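Teaching Two Grippers to Tidy Up: Collecting Examples in Real Homes
Final report, Household Manipulation project, Stukham team

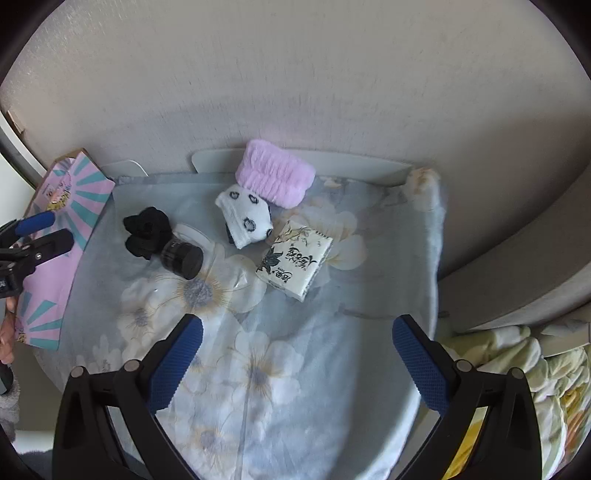
Our question at the start of September was simple to say and took the whole term to work on: how many examples of small-item tidying does a learning system need before it copes with a room it has never seen? We didn't have an arm for most of the term, so we collected by hand, with a pair of handheld grippers and a camera on each one. One person wears the sleeves, picks things up, puts them somewhere sensible, and the recording becomes the training example. It is a strange way to spend an afternoon and we loved it!

What we collected

We ended up with 613 recordings. After checking, 115 of them were thrown out, mostly for lost tracking (the gripper position jumps when the camera is too close to a plain surface) and a few where the operator forgot to start the second gripper. Every session used things that were already in the home. We wanted soft things, crinkly things and things that roll, all mixed together, and bedrooms and living rooms have plenty of all three.

Each recording starts with both grippers open and away from the objects. The operator then has 80 seconds to finish. We first tried it with no limit and people got fussy, nudging a scrunchie back and forth until it looked perfect, and the model picked up the fussing too.

Labeling

We labeled in Filtano, a little tool one of us wrote during the second week. It plays both camera views side by side and lets you mark grasp, lift, place and release with four keys. The early version saved only when you closed the window, which cost us one evening of labels. It now saves after every key press.

The hardest part was agreeing on what "grasp" means for fabric. With a jar you can point to the moment the pads touch both sides. A folded cloth starts to give way well before it is held, and two of us could be half a second apart on the same clip. We settled on the first moment the item moves together with the gripper, then went back and relabeled all the fabric clips. Slow work, but agreement got a lot better.

Training and first results

The model we call Mutia takes the two camera views and predicts the next short stretch of motion for each gripper. We trained it on everything except the recordings from one apartment, which we kept back for testing. Near the end of term we borrowed time on the two-arm bench in the Baranauskienė lab and ran 17 trials with items set out on a patterned bedspread.

Soft items went better than we had hoped. Mutia goes for the thickest part of a bundle, just as our operators did — we never told it to. Small packets were worse. It tends to come down too flat and push the packet along. Shiny wrappers gave it trouble as well, and busy prints under the objects sometimes pulled the gripper toward a flower with nothing on it.

What we would change

More homes, fewer recordings in each. Our last batch in any one room added very little. We would also have the left and right hands swap jobs on purpose, as all of our operators were right-handed and the left gripper mostly held things steady. And charge both batteries the night before.

Next term we want to add drawers and bags with handles, and we have already started a list of rooms to ask for.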